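Sostcombe Allotments and Gardens list
Posted March 13, 2026, by the plot 47 correspondent

Re: Water butts, the tap rota and the hosepipe question

On the tap rota, a member wrote:

> I don't want to start a row, but I was up there on Sunday morning
> and the bottom tap had been left dripping again. It had made a
> proper bog by the compost bays. Can we please go back to the old
> rota, where each row had its own hour? It worked perfectly well.
> Also, has anyone had the letter about the new water charge? Mine
> says 3,980 pounds for the whole site, which can't be right.
> And are hosepipes allowed or not? The notice on the gate says one
> thing and the rule book says another.

I have had the letter, and I'm sorry to say it is right. I rang Sallon, who send the bills now, and after a good deal of harp music a very pleasant person read the same figure back to me. The charge is for the full year and covers both meters. We had forgotten we had two meters. The second is under the brambles behind the old pig shed, and I would like to know how anyone managed to read it, as I went to look on Tuesday and came home with one glove.

I don't agree that the old rota worked perfectly well. I was on it. My hour was six in the morning, which suited the slugs, and for two summers I met the same man from the row above coming down the path in his dressing gown to tell me I was four minutes over. Row 5 never had a slot at all, owing to a mistake in the typing, and simply watered when it liked. Row 5 also had the best beans. Draw your own conclusions.

What I'd suggest is that we leave the hours alone and mend the tap. It drips when it's turned off properly, and it drips a bit less when it's turned off by somebody cross. It wants a new washer. I have a jar of washers at home, inherited with the house, and one of them must fit something. If anybody has a real spanner, as opposed to the thing that lives on a string in the hut, please bring it on Saturday.

As for the hosepipes: the gate notice says "No hoses". The rule book, page 6, says hoses may be used "with consideration". The notice is newer, but it was put up during the dry spell and has stayed there out of habit, like most of us. My reading is that you can fill a butt from a hose but you shouldn't walk off for a cup of tea and leave a sprinkler going on your dahlias until dusk. I have my eye on a certain plot near the gate. It knows which plot it is.

Now, water butts. Several people asked in February whether we might buy some together and get the price down. I have looked into this more than I meant to. The ordinary green ones are the cheapest and they go brittle in the end, but so do we all. The Goel ones are slimmer and stand flat against a shed, which is handy if your shed is one of those with a flat side left. Their taps are fitted low down, so you'll need to raise the butt on slabs or own a very short watering can. There is also something called a Vavimura, which looks like a Greek urn and costs what a Greek urn costs. I mention it only because one of you asked me to, and I shall not say who.

Before you order anything, please check you have guttering. I know how that sounds. But I bought my first butt in a hurry and stood it proudly beside a shed with no gutter on it, and it collected rain only through the hole in its own lid. It took until the autumn to get deep enough to drown a wasp. A length of gutter, a few brackets and a bit of downpipe will make far more difference than the size of the barrel. Put a lid on, too. Mosquitoes like a nice quiet butt, and so do frogs, who can get in and then can't get out and look at you about it.

If you want to be in on the order, reply to me by the end of next week with how many you want and which sort. Please reply to me and not to the whole list. Last time we did this over seed potatoes, and I still get messages from people I have never met telling me they have changed their minds about Charlotte. 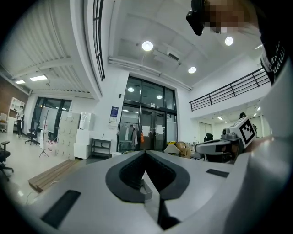
Delivery will have to be to the top gate, as the lorry won't get round the bend by the church and the driver last year was quite firm on the point. We'll need wheelbarrows. If yours has a flat tyre, it had a flat tyre last year as well, and there is still time.

One more thing on the bog by the compost bays. I've put two planks across it. They are my planks and I should like them back when it dries out.

Last updated: Friday, after a second look at the bill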